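Container slips out of the gripper during stacking, pads or technique?

Posted in: Student projects / Manipulation
July 30, 2023

tkw_bench
Our class project is a stacking task with hand-held grippers, one per hand. The operator handles a white plastic food container and a clear box with a blue rim, working next to a white wire rack. The recordings are used to train a policy for the Uron arm in the fall. We have 1,924 episodes. In the last batch the white container rotated between the fingers often enough that I had to drop a lot of them.

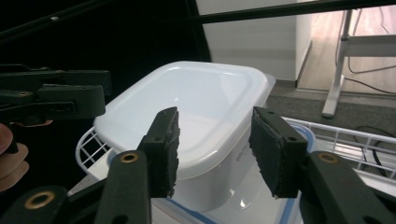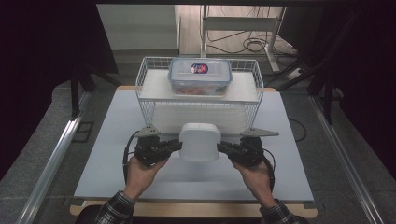
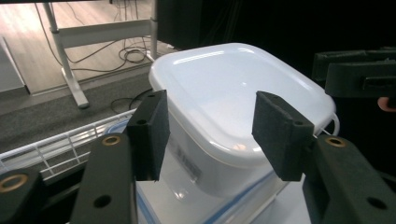

Finger spacing is set by the Ullum linkage and I would like to leave it alone. I have tried closing harder. The container wall bows and the rotation gets worse. Should I change the pad material, or the point where the operators make contact?

selano_lab4
Check the pads first. In your first picture they are frayed along the edges, and a worn edge gives you a contact patch that changes from one grasp to the next. Replace them in pairs. We cut ours from 6 mm closed-cell foam and swap all 4 at the same time, then write the episode number in the log so the change can be found later.

On technique: grip just below the lid rim, where the wall is stiffest. If both hands are on the same object, keep the contact points level with each other. A height offset between left and right produces the rotation you describe. Squeezing harder only bends the wall.

Don't mix old-pad and new-pad episodes without a flag in the metadata. Our April set had that problem and the Shahbazi loader has no way to recover it afterward.

mm_rotor
had the same thing, put grip tape on the pads. works ok but leaves residue on shiny plastic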